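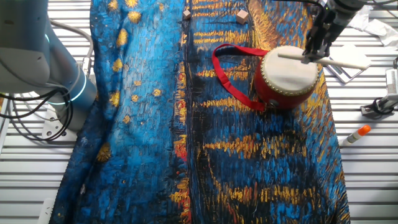

Section 5. Setting up the drum

1. Spread the printed cloth over the slatted table and smooth it from the center outward. Small wrinkles are fine.

2. Lay the drum on its side, toward one corner of the cloth. Open the strap out flat — it should not lie across the drumhead.

3. Check the tacks around the rim with a fingertip. If one has lifted, press it back in before playing.

4. Tap the head lightly with the stick, near the middle.

Caution: Do not leave the drum within 30 inches of a heater.

Note: To store the cloth, fold it no more than 2 times, printed side in.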